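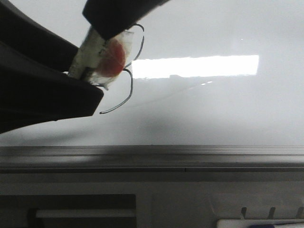 Small loose parts are sold to the public every day with the promise that the packing will keep them in order, and Vodden, which supplies spares to home menders and repair benches, no longer believes it. The company will stop using the word "tidy" on its small wired parts until it has something better than habit to back it up. A clear packet is supposed to hold its contents together, yet the usual result is crinkled plastic with a bit of colour showing through and thin dark wires looping out of one side, where they can catch on whatever is next to them. Vodden does not think a buyer would call that tidy, and says it should not have been printing the word on its own labels.

**Vodden drops "tidy" claim from small wired parts and delays Clareo packet**

*October 2019*

The decision holds up the launch of Clareo, a clear packet for small parts that was due to go on sale this autumn. Vodden had planned to describe it as tangle-free. The draft wording has been withdrawn, along with a leaflet of which 2,000 copies had already been printed.

"I asked what tangle-free meant and got 3 different replies, all from people in our own building," said Siamak Kiani, who runs the Vodden parts room. "One of them was that it sounded good. I dare say it does. I have spent enough of my working life picking wires apart to want more than that."

Clareo will instead be tried alongside Uten, a plain method with no packet at all, in which each part is laid flat on a card and its wires are held down at both ends. Vodden has 20 kinds of part in mind for the trial, all of them small and all of them with fine wires attached. The company has no favourite and is in no hurry to find one. Uten takes longer to pack and uses more room in a drawer, and it has yet to be shown that a wire held on a card stays there once the card has been through the post.

The trial will also look at tape. It is widely used on small parts, including by Vodden, and the reasons given for it vary with the person asked. It may hold a wire in place, or cover an end, or mark one part from another. It also wrinkles, and a wrap thick enough to stay put can make a plain metal shape lumpy at the end and hard to recognise. Anyone who has tried to match a taped part to a drawing will know the trouble. Vodden would like to see whether the tape earns its place before buying any more.
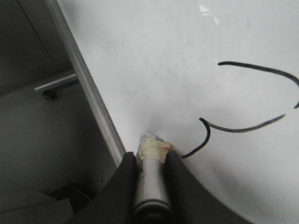
*A silver cylinder with a taped tip, and a thin black wire lying on a white surface.*

Parts will be packed, stored for 7 days, taken out and laid on a plain surface. The person unpacking will note whether any wire has caught, whether tape has to come off before the part can be used, and how much patience was needed. That last note is a matter of opinion and will be reported as one.

"I am told the Clareo packet is an improvement," Kiani said. "It may be. So far I have seen a new name and a nicer label. If the wires come out as they went in, I will say so. If they come out in a knot, I will say that too, and the leaflets can stay in their box."

Vodden will give its findings in November, whether or not they help sell anything. Prices are unchanged, and parts already ordered will go out in the present packing without the word "tidy" on the label.

**Notes for editors**

- Clareo and Uten are working names and may be dropped.
- The trial covers packing only. It makes no claim for how any part performs once fitted.
- Siamak Kiani is available for interview through the Vodden press desk. Requests for sample packets will be met after the findings are out.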